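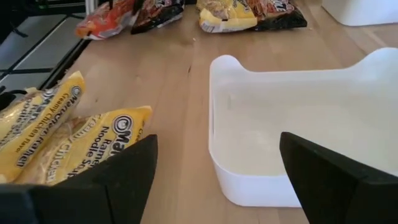 Instant Noodle Storage: The Questions I Get Most

I keep a lot of instant noodles. It began as a cheap lunch habit when I moved into unit 306 in Gurnton, and by now it's a whole section of my pantry (and a whole section of this site, apparently!). You all keep sending me the same questions about it, so I've put my answers in one place. Last updated 19 May 2018.

Why bother taking them out of the shopping bag?

Because I used to leave them in there, and then I'd buy more chicken ramen on top of the chicken ramen I already had. A bag on a pantry floor is where noodles go to get crushed. Once I dump everything out on a wooden table and look at it, I can see what I've got and I shop a lot better the next time.

What kind of bins should I get?

Plain white plastic ones, with low walls and some sort of handle. I like the rectangular kind that doesn't taper much, so the square packets can lie flat on the bottom. Mine have rounded corners, and they wipe out easily with a damp cloth when a seasoning packet leaks, and one will leak sooner or later. Skip anything with a lid unless you have mice. Lids mean you stack stuff on the lids and then you never open the bin again.

How many do I need?

Three has been right for me. One is chicken, one is everything red and spicy, and the last one is for whatever I tried once and haven't made up my mind on. When I had two, the undecided packets just ended up loose on the shelf, and when I had more than three I kept forgetting what was in the far one.

By flavor, by brand, or by color?

I go by flavor but I cheat with color. Yellow Maruchan wrappers are chicken in my house so they go together without me reading a thing, and the red ones go in the next bin over. It falls apart a little when two brands pick the same red for totally different things, and then yes, you have to turn the packet over and read it like an adult.

My sister-in-law sorts hers by brand and it drives me nuts, but she only eats the one brand, so I suppose it works for her.

Where do the other little snack packets go?

Not in with the noodles! They slide down between the bricks and vanish. I use a shallow clear tray for the small yellow ones and a cardboard tray for the red ones. Cut-down cardboard is perfectly fine for this, and when it gets grubby you recycle it and grab another. 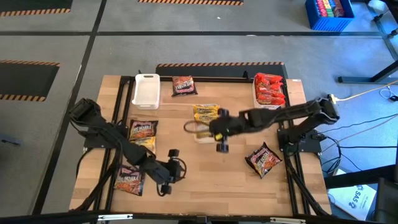 Mwende Mfinanga wrote in to say that she keeps her snack packets standing on end, like files, and that her kids put them back properly now that they can read the front of every one. She also thinks I'm too hard on lids. I've tried the standing-up thing since then and I love it for snacks. For noodles I'm less sure, the wide packets flop over as soon as you take a few out.

Do I have to empty the whole shelf every time?

No no no. I do the full clear-out in May, when I'm doing the rest of the pantry anyway, and otherwise I just put new packets in the right bin when I get home from Dikon (that's our corner grocery, and they put ramen on sale constantly, so I'm there more than I'd like to admit).

For the big one, though, give yourself the whole table. Spread everything out first and set the empty bins down in among it, so you're never reaching very far.
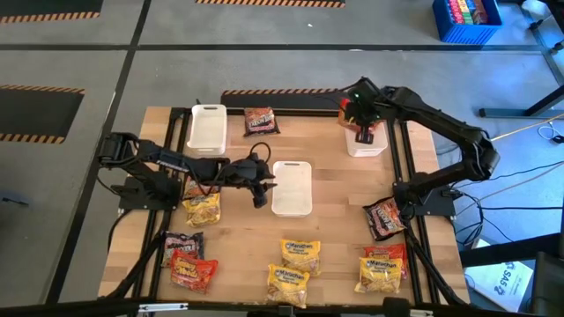
Then work one packet at a time, and check the date before you let go of it. Old stock goes on top or at the front, new stock underneath. If a packet is past its date I set it aside on the counter and look through those at the end, all together, so I don't break my rhythm.

Do you label the bins?

I did, with masking tape and a marker, and the tape peeled off. With the wrappers being as loud as they are I don't miss it. If you share a kitchen, label away.

Can I stack the bins?

Mine, not really. The raised handles get in the way. Side by side on a deep shelf is better, with the handles facing out so you can pull one forward.

Will you do one of these for canned soup?

Working on it! The shelf over by the Vister side of the pantry (that's the old fridge) is next.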